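Marker dropouts and the gripper pose filter

I spent September rewriting the part of our tooling that turns marker detections into gripper poses. The old version trusted every detection equally, and the trajectories showed it.
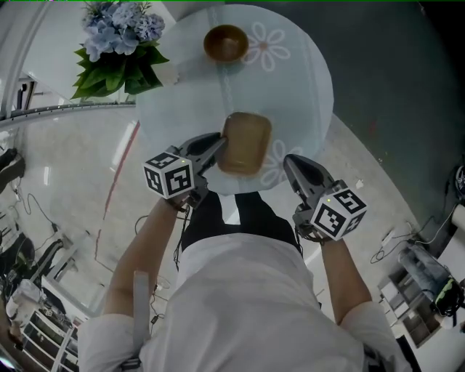
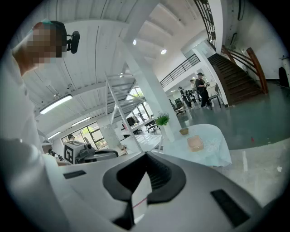

Abdelilah Ramadan
Perception software, Sikeck

The filter now keeps a separate track for each hand and bridges gaps of up to 200 ms. Anything longer splits the episode. On the Hetcombe set that gave 27 splits, 3 of them caused by a clock offset between the head and gripper streams. I have moved the offset check ahead of the filter. Left and right swaps are still open.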